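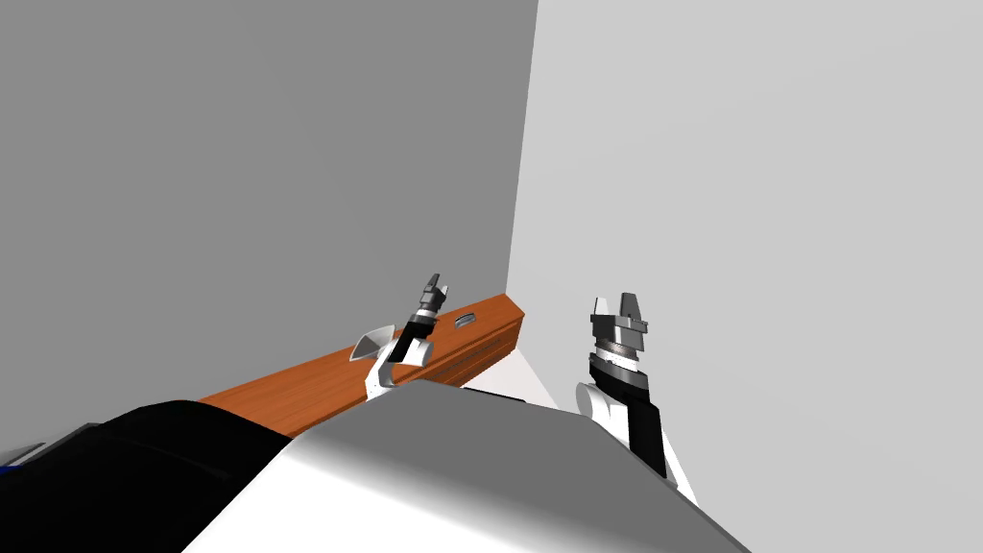

Minutes of the Ninach Lane Block Association, Jul 5, 2022

Hi neighbors, I'm on notes again, so blame me for any mistakes! We got going late because the coffee took forever, and we had a really good turnout (thank you to everyone who dragged a chair over).

Last meeting's minutes

Approved with one fix. I had the Bhatia family down for the bouncy house and they only ever offered the folding tables. Sorry, Bhatias!

Block party

It's set for September, and we've asked the city to close the street at the Poketti Bakery end. The permit form wants signatures from 60 percent of households, and we still need nine more. The clipboard is on my porch, so please stop by, even if it's late. We talked for a long time about music. A live band was popular until we got to the price, which was $699 for two sets, and then it got pretty quiet. 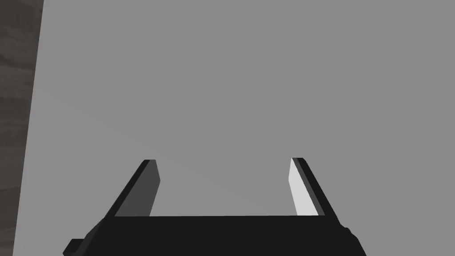

Ashok Nigam said he'd be fine with a playlist and a decent speaker, and he wanted the money to go toward food for the kids. We voted and the playlist won. I'm taking song requests, within reason.

Street trees

The two maples by number 17 are dropping branches again. Standska Tree Care can come look at them, and they don't charge for the visit. I'll call them this week and ask about the stump on the corner too, which I forgot last time (it's on my hand in pen now).

Parking

Oh boy. We went back and forth on whether to ask for permit-only parking on the north side, and I'd say the room was split down the middle.

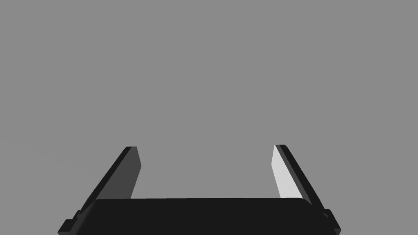

One neighbor asked whether home health aides would get guest passes, and none of us knew. I'll find out before we vote on anything.

Next meeting is after the party. Bring your own mug, please, we're out of cups.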